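Plodik bag set

A small set of stills of everyday carrier bags on a table, put together for people who need pictures of soft things that never look the same twice. Maintained by Marlina Tuhumury and Christos Katsaros. Last edited 11 Aug 2026.

What is in it

600 stills in two folders, "table" and "close". 262 of them have outlines drawn by hand; the rest have only a list of the bags present. Full size files are in "close", and the copies in "table" are reduced.

The bags are plain household ones: cloth totes, thin plastic bags from shops, and a few paper ones that Lucian Onu added in May. Two stills from the same table:

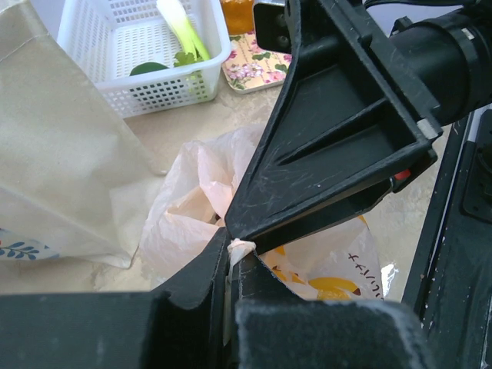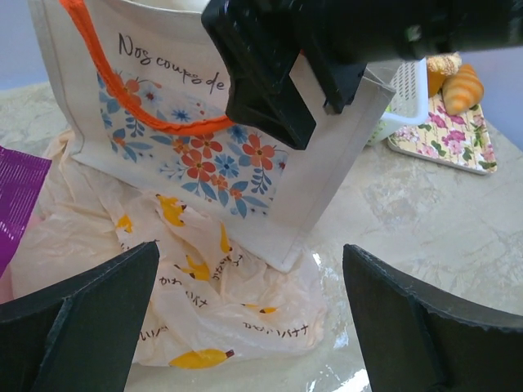 Labels

Each bag gets one label for material (cloth, film, paper) and one for state (standing, lying, crumpled). A bag that is partly under another one still gets its own outline. Handles belong to the bag and are outlined with it, even where they cross a printed panel.

Printed text is copied as it stands, in the script it is printed in – バナナ stays バナナ and is not turned into "banana" in the text field. If a word is hidden partway, type only the letters you can read and put a plus sign after them. Do not guess the rest of a phrase.

Known problems

Outlines on thin film are loose. Forough Fallahi redid 200 of them and the remaining ones are still the first pass. Creases were sometimes marked as edges in the older files. The state label was added late, so a few rows have it blank.

Corrections go in fixes.txt, one per line, with the still number first.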